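April, late afternoon, bench by the window

Kettle on, notes out. I've been meaning to write up the grout trials properly before I forget which tray was which, and Manon is back tomorrow and will want to know why there are little squares of tile on every flat surface in the workshop.

Short version for anyone skimming: the Plirnum mix is lovely to work with but I don't trust it in a wet area yet. The Grarska is stiffer and duller and has behaved itself so far. Long version follows, get comfortable.

**What we set out to do**

Dale's question, back when we were packing up the Aster Street job, was whether we could stop sealing the grout in showers altogether if we chose a better powder and mixed it properly. He's been tiling a good deal longer than I have and he has a feeling that most of the staining we get called back for is down to too much water in the bucket. I was inclined to agree with him, but it seemed a shame to leave it at a feeling when we had two boxes of leftover wall tile sitting in the shed.

So, test boards. Cement sheet offcuts, same adhesive on all of them, 2 mm joints (spacers left in until the next morning, then picked out with the dental tool that Florence gave me, which I now can't live without). All boards grouted on the same day, all wiped down by me so that we didn't have two people's habits muddled up in the results.

**Mixing**

Weighed everything on the kitchen scale. For the Plirnum I used 195 g of water to the small tub, and for the Grarska 114 g to the half tub. Let both stand for 9 minutes, then stirred again by hand. I did one board of each with a good slosh of extra water, as a deliberate bad example, and wrote WET on the back in builder's pencil.

The Plirnum goes creamy straight away and fills the joints in a single pass. I had a really nice time with it! The Grarska needs leaning on, and you have to go back over the corners, and my wrist was grumbling by the last board. It does firm up sooner, though, so there's less hanging about before the first wipe.

**So far**

- Plirnum, normal mix: even colour, a slight haze that came off with a dry cloth. One hairline crack near the bottom of board B. Could be the sheet flexing when I moved it – I did carry it by one end, silly.
- Plirnum, WET: chalky on top, and you can scratch it with a fingernail. Pale patches wherever the sponge stopped.
- Grarska, normal mix: dark, hard, no haze to speak of. A couple of pinholes which I think are my fault for rushing.
- Grarska, WET: better than it deserves to be. Colour's a bit blotchy.

Did the tea test on all of them, strong black tea left on for an hour and then rinsed. Both normal boards came up clean with plain water. Both WET boards kept a brown ring, the Plirnum worse. That's one to Dale, and I'll tell him so when he rings.

**Cleaning**

Ilham made the fair point that nobody's shower gets tea in it, it gets soap and hair conditioner, and people go at it with whatever's under the sink. Her mum uses a stiff brush and vinegar, which makes me wince for the grout. I'd like to try a month of ordinary cleaning on the boards: one half with a soft sponge and dish soap, the other half with the brush. Same number of strokes each time, if I can keep myself honest about it.
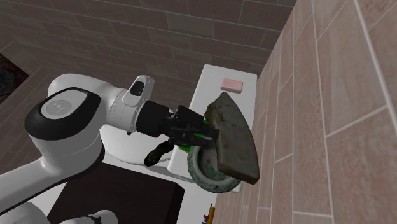 *Sponge work on wall tile, simulated bathroom.*

I've set the boards upright along the back wall, near enough to how they'd sit in a real shower, so the water runs off and doesn't puddle in the joints. Please don't lay them flat, even if they're in your way. Kazimír has already very kindly tidied them once and it took me a good while to work out which was board C.

**Still to do**

- Ask Nechyporuk whether they still stock the grey Grarska, or only the white.
- Make a new Plirnum board on thicker sheet and see if the crack comes back.
- Label the FRONTS as well as the backs.
- Florence wants her bucket returned, clean, before the weekend. It's soaking in the trough.

Temperature in here was all over the place today with the roller door up and down, so I'll leave the boards alone overnight and have another look at the haze in the morning.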